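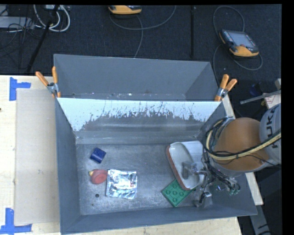

Two gray bins, edge to edge, with orange-handled clamps where they meet.

In May I finally took the old rail path from Braststead to Trunivley, which I wanted to walk for more than a year. It is 12 kilometers long and almost flat, so I thought it would be an easy day. It was easy, except for one place.

The path follows a line that is closed, but near the middle it meets a line that is still in use. You must go over the tracks on foot. There is a small gate on each side, a yellow sign, and no lights. I arrived there a little before noon and found nine or ten people standing between the rails. They were taking turns to lie down on the tracks with their arms open, so a friend could make a picture from above.

I am a shy person in my second language, and I did not know how to say it. In the end I said, "Excuse me, the train is coming here also on Saturdays." One man laughed and answered that they would hear it. I went through the second gate and waited there, because I did not like to leave them.

The train came four minutes later. It did not make much noise before the curve — only a thin sound in the rails, and then it was very big. Everybody was off the tracks by then, but one young woman went back two steps for her hat. The driver used the horn for a long time. She got her hat. Her face was completely white, and for a while none of them spoke.

In the evening I told this to Magnus Rankin, who rents rooms in Trunivley and worked 39 years for the railway. He was not surprised. He told me the trains pass there at 70 miles per hour, and that a driver with a heavy train may need 900 yards to stop. He also told me to look at the ground next time, and never trust the ears.

The rest of the walk was very pleasant. After the Niven bridge there is shade, and a bench where I ate my cheese sandwich. I took only one picture of the bridge, and my thumb is in it.

Next month I would like to try the path on the other side, toward Brendix. If somebody knows whether the bus back runs on Sundays, please write to me.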